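A thread on how film dancing gets recorded, because I have spent most of August watching it a frame at a time and have some notes. Mostly about editing, a bit about sound. 1/

Starting point: when people say an actor "can really dance" on screen, they are judging at least four separate things. The dancer, the choreography, the camera position and the cutting. Only the first belongs to the actor. 2/

I wanted a way to separate them. The simplest measure is shot length. Take a dance number, log every cut, divide running time by number of shots. It is crude but it is the same crude number for everybody. 3/

I have been using a small logging program called Ferkitz. It does one job: you press a key at each cut and it writes the timecode to a text file. No detection, no guessing. Automatic cut detection falls over on strobe lighting, and dance films are full of strobe lighting. 4/

So far the log holds 2,508 cuts. That covers dance numbers only, with the dialogue either side trimmed off. I count a number as starting on the first beat the performer visibly moves to, which is a judgement call, and I have changed my mind on a few. 5/

First finding, which will surprise no editor: performers with stage training get longer takes. The gap is wider than I thought it would be. In the films I have logged, a trained dancer's average shot is almost 3 times as long as that of an actor who learned the routine for the part. 6/

The second finding is less obvious. The untrained group do not simply get more cuts. They get cuts in different places. An editor covering for a weak step cuts just before the weight transfer and comes back after it. You see the preparation and the landing. The middle is a face, or a crowd. 7/

Once you have noticed this it is quite hard to watch anything else. Look at turns. If a turn starts in a wide shot and finishes in a close-up, the two halves may have been done hours apart, and possibly by two people. 8/

Framing next. Full figure with the feet in shot is the honest setup, and it has been since the tap films. Waist-up framing is fine for arms and shoulders but it tells you nothing about timing, as timing mostly lives in the feet. 9/

I logged feet as a yes/no per shot. In the older musicals it is yes nearly all the way through. In the recent club and street dance films it drops sharply, and it drops furthest in the big group finale, where you would think they would want to show it off. 10/

A caution about that. Group finales have floor-level problems: cables, marks, lighting stands, confetti. Keeping feet out of shot can be a set problem and have nothing to do with who is dancing. I have no means of telling from the finished film. 11/

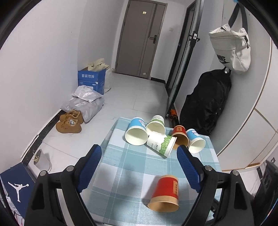
Paper cups on the checked tablecloth, red one nearest.

Back to the log. Lens length matters as much as shot length and I have not measured it properly. A long lens flattens travel, so a performer covering four metres towards camera looks as if they are bouncing on the spot. A wide lens does the reverse and makes small steps look athletic. 12/

There is an old test routine I keep going back to, from a low-budget picture called Norkunis. One number, 2 shots, no music star, hardly any set. The camera is at chest height and moves sideways at walking pace. It is not a great film. The number is very well recorded. 13/

What makes it work is that the single cut falls on a change of direction and the eyeline is matched. You would miss it at normal speed. I missed it twice and had the number down as one continuous shot until I went through it slowly. 14/

Compare the remake of the same routine in Courtois, which has more money and a much better known lead. Same steps, slightly faster tempo. It is cut to the snare, so every second bar you get a new angle whether or not anything has happened in the body. 15/

Cutting to the snare is a common fault. It feels musical in the edit suite. On screen it means the picture is keeping time and the dancer no longer has to. If the actor is late you cannot tell, and if the actor is exactly on the beat you cannot tell that either. 16/

I do think the lead in Courtois can move. There is one unbroken stretch near the end, after the lights come up, where he walks down some stairs on the off-beat and makes it look easy. Walking in time is a good test and it cannot be faked much. 17/

Sound. Nearly every footfall you hear in a modern dance film was added afterwards. This is normal and I have no complaint about it, but it affects how skilled the performer seems. A crisp heel sound placed right on the beat will pull a slightly late step into time. 18/

Try it with the sound off. Then try it with the sound on and your eyes shut. If the sound alone is more precise than the picture alone, the precision was put in later. I did this for every number in the log and it was the dullest part of the exercise. 19/

Frame rate. Some numbers are shot a little slow and played back at normal speed, which sharpens everything. Loose clothing gives it away. A shirt hem that drops too fast is the thing to look for. Hair is less reliable – product and sweat both change how it falls. 20/

The longest single shot I logged runs 666 frames, which at 24 a second is a bit under 28 seconds. That does not sound like much. Put a timer on and do anything physical for that long without a mistake, in time, next to a moving camera. 21/

A few people asked how I handle doubles. I don't, really. If the face and the feet appear in the same shot I credit the actor. If they never do, I mark the shot as unknown. I do not go looking for who the double was. 22/

They also asked for a ranking. There won't be one. The log measures what the film-makers were willing to leave on screen, and a good dancer in a nervous edit will score badly. I would sooner publish the cuts and let people argue about it. 23/

On file format: plain text, one line per cut, three columns. Timecode in, feet yes/no, face yes/no. A fourth column for lens is planned and will be wrong quite often, as I am estimating from background scale. 24/

I also keep the timecodes from the disc release wherever there is one. Streaming copies sometimes have different logos at the front, so everything shifts by a few seconds and you end up chasing cuts that have not moved. 25/

If you want to try this at home, pick a number under a minute, print a ruled sheet and use a pencil. Ruler, the other logging tool people recommend, is good but wants the whole film loaded first, and on my machine that takes longer than the pencil does. 26/

Next on the list are the television talent formats, where the cameras are live and the vision mixer has to cut without knowing what is coming. I expect shorter shots and more feet. I have been wrong on the feet before. 27/

Corrections to the log are welcome, with a timecode please. "The bit by the bar" is not a timecode. 28/28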